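# Clastham's Tuesday shop night is back, and there's a waiting list

Good news if you've been stuck on the list for the community woodshop on Girkbridge Road – the evening session starts up again in November, and they've added places.

I stopped by last week to get the details and ended up staying way longer than I meant to (somebody had put coffee on). The shop shut its evening hours back in spring when the old dust collector gave out, and for a while it looked like only the Saturday morning crowd would get any bench time. Now there's a new collector, paid for by a grant and one very busy bake sale, and the doors will be open on Tuesdays from 6 p.m. until 9.

The first project of the season is a cutting board, which I love, because I've wanted to make one ever since mine split down the middle over a butternut squash. Yuzuki Sasaki is teaching it. She ran the kitchen at Gaete for years before she got into woodworking, so she has strong feelings about boards! She likes them big and heavy, and she likes maple.

"People buy a tiny one and then chase onions all over the counter," she told me. "Make it bigger than you think you need."
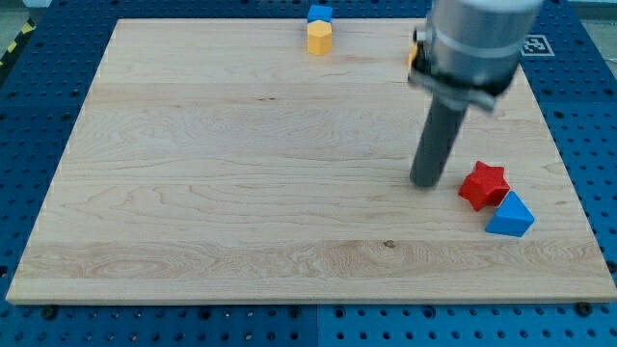 *A big maple board with plenty of swirl in the grain.*

The class runs for 5 weeks. You'll pick your lumber on the first night, then move on to gluing up, flattening, sanding and finally oiling. Yuzuki says the sanding is where everybody gets grumpy, so bring a friend or a podcast. Beginners are welcome, and you don't need your own tools, though you do need closed-toe shoes and something to tie back long hair. Safety glasses are at the front desk.

There are 29 places, split between two rooms, and when I asked how many people were on the list I was told 200. So, yeah – sign up fast. Folks already on the list get first pick, and whatever's left goes to everyone else. Lumber is included in the fee, and there's a reduced rate for students and anyone over 65. Ask at the desk for the form.

One more thing for the parents: Idico, the hardware store across from the library, is giving the shop a stack of scrap pine for a kids' birdhouse afternoon. No date on that yet. I'll post it as soon as I hear, and in the meantime please don't call the store about it, they've had plenty of calls already.

I've put my own name down for the boards. Wish me luck with the sanding.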